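Squeaky floor in hallway, screws or powder?
Home & Repair > Floors and Stairs

hungla_88
Feb 14, 2018
Hello everybody. My hallway floor is squeaking since we moved in, and now it is so loud that my daughter wakes up when I come home from the late shift. The house is old, solid wood boards over joists, with no access from below. I measured the worst part and it is 1121 mm from the front door. My neighbor told me to put talcum powder between the boards. My brother-in-law says this is nonsense and I must use screws. Which one is right?
Thank you, Hưng La

gornell_tom
Your brother-in-law. Powder is good for a few weeks, then the squeak is back and you have white footprints. Find the joist, drill a pilot hole, countersink, screw, fill. Done in an evening.

Maplestep
Disagree with Tom. I powdered my stairs two years ago and they are still quiet. It depends what is rubbing. If board rubs on board, powder works fine. If the board moves up and down on the nail, then yes, screws.

gornell_tom
Stairs are not a hallway. A hallway gets all the traffic.

Maplestep
So do my stairs, I have three teenagers.

hungla_88
Thank you both. How can I know which kind of rubbing I have? When I step with the heel it makes one short sound, and when I lift the foot it makes a second, longer one.

Lambrechts
Two sounds usually means the board is going down and coming up again, so it is loose on the joist. Before you drill, ask if there are heating pipes under the floor. I hit one in May and the repair cost me more than the whole floor was worth.

hungla_88
I asked the old owner and he says there are no pipes in the hallway, only one cable along the left wall. So yesterday I tried both methods. First the powder, brushed in with an old paintbrush. It helped between the door and the kitchen, but the worst board did not change at all. Then I put four screws in that board and now it is silent.

I have also moved everything away from that wall, the coats, the umbrella stand and the shoes, so I can do the next boards this week.
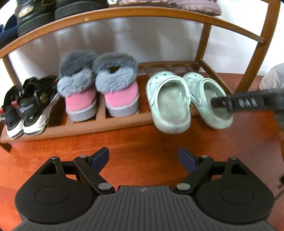
One question is still open for me. The filler I bought is from Heseck, color "light oak," and on my boards it looks almost yellow. Should I sand it out and buy a darker one, or will it change color under the oil?

Maplestep
It will change a little but not enough. Test it on a piece of scrap first. I mix my filler with fine dust from sanding the same floor, and it matches better than anything in a tube.

gornell_tom
Dust mix gets crumbly over screw heads. Buy the darker one. And you are welcome for the screws.

Maplestep
He used the powder too, Tom.

hungla_88
I will buy the darker one and also save some dust, then try them on two different boards. I will write again when the oil is dry.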